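カテゴリ：学生プロジェクト報告／地域安全・交通

商用車販売店の屋外保管区画における車上部品盗難の発生傾向と照明配置の検討

担当：Ylva Westerberg、Bendik Boström
指導：Siv Torvik

1. 背景

トラックおよびトレーラーの販売店では、納車前の車両や整備待ちの車両を屋外に並べて保管する。区画は広く、夜間は無人になることが多い。バッテリー、触媒、燃料タンクのキャップ、後部灯火類といった取り外しの容易な部品は、車両本体よりも盗難の対象になりやすい。本プロジェクトでは、Clastholmの工業地区にある商用車販売店Priravsideの協力を得て、同店の屋外保管区画で発生した部品盗難の記録を整理し、発生位置と照度の関係を調べた。

2. 対象と資料

対象は同店が保管していた社内の被害記録27件である。記録は整備部門のTeodor Kristiansen氏が管理する台帳から転記した。台帳には発見時刻、車両の区画番号、被害部品、修理費の見積額が記載されている。発見時刻は従業員が気づいた時刻であり、犯行時刻とは一致しない。前日の閉店時の巡回で異常がなかったものについては、犯行時刻を「閉店後から翌朝の開店まで」の区間として扱った。巡回の記録が欠けている2件は時間帯の分析から除外し、位置の分析にのみ用いた。

被害額は車両の型式によって大きく変わるため、今回は集計に含めていない。同じ夜に隣り合う複数の車両が被害を受けた場合、台帳では一件として記載されていることがある。この点は転記の段階で修正せず、台帳の単位をそのまま使った。

3. 方法

保管区画の平面図を方眼に分割し、各マスの中心で地表面の照度を測定した。測定は5月の晴天の夜、21時30分以降に行った。照度計は水平に置き、測定者の影が入らない位置から読み取った。車両が駐車しているマスでは、車両の側面から50センチ離れた地点を代替の測定点とした。大型トレーラーの間は光が遮られるため、同じ照明柱の近くでも値が大きくばらついた。

位置の分類は次の基準による。
・外周部：フェンスから車両1台分以内
・通路部：主通路に面した区画
・内部：上記以外

発生位置の記録には、区画番号だけでなく台帳の備考欄も参照した。備考欄に「北側フェンス沿い」などの記述があり、区画番号と矛盾する場合は備考欄を優先した。区画番号は数年前に一度振り直されており、古い記録では旧番号が使われていた。旧番号と新番号の対応表はStellan Lundgren氏から提供を受けた。

データの入力と作図には、学科で利用できる地図ソフトウェアPlidemiaを用いた。
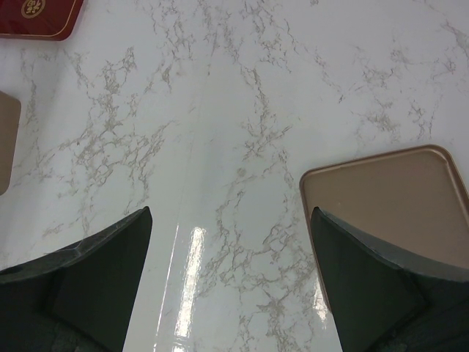 図1　大理石調の面（真上から）

4. 結果

27件のうち18件が外周部で発生していた。通路部と内部の被害は少なく、特に事務所棟の窓から見える区画では記録がなかった。外周部の中でも、北側フェンス沿いに記録が偏っている。北側には隣接する資材置き場があり、夜間は施錠されているものの、道路からの見通しが悪い。

照度との関係については、被害のあったマスの中央値は、被害のなかったマスの中央値を下回った。ただし、暗いマスの多くは外周部にあるため、照度の影響と位置の影響を分離することはできない。外周部に限定して比較すると差は小さくなり、今回の件数では傾向として述べるにとどめる。

時間帯については、対象としたすべての記録で区間が広く、時刻を絞り込めなかった。警備会社の巡回が行われる夜としていない夜を分けて集計することも試みたが、巡回日の変更が台帳に反映されておらず、比較に耐える資料にならなかった。

部品別ではバッテリーが最も多かった。バッテリー箱が車体の外側に露出している型式では、フェンス側に箱を向けて駐車した場合に被害が集中していた。駐車の向きが備考欄に書かれていない記録も多く、この点は追加の確認を要する。

5. 照明配置の検討

北側フェンス沿いに照明柱を増設する案と、既設の照明器具の向きを変更する案を比較した。増設案では照度の低い帯がほぼ解消されるが、地中配線の工事が必要となる。向きの変更案は費用が小さい反面、主通路側の照度が下がる。同店からは、早朝の搬入作業に支障が出るため主通路の照度は維持したいとの要望があった。

折衷案として、人感式の投光器をフェンス支柱に取り付ける構成を検討した。機器は市販の製品Dazaを想定し、取付高さと検知範囲を平面図上で確認した。大型トレーラーが並ぶと検知範囲に死角が生じるため、支柱のうち2か所では取付角度を個別に調整する必要がある。動物や隣地の車両による誤作動の頻度は、机上では評価できなかった。

あわせて、駐車の向きの変更を提案した。バッテリー箱をフェンスと反対側に向けるだけであれば費用は発生しない。ただし、整備工場への移動経路の都合で向きを変えられない区画がある。

6. 課題

台帳の記入様式が統一されておらず、備考欄への依存が大きかった。発見時刻、最終確認時刻、駐車の向き、同時に被害を受けた車両の台数を独立した欄とする新しい様式を作成し、同店に渡した。試用は次年度の班に引き継ぐ。照度測定は一晩のみの実施であり、降雨時および積雪時の値は得られていない。

測定値の一覧と旧番号の対応表は、付録Aおよび付録Bに収録した。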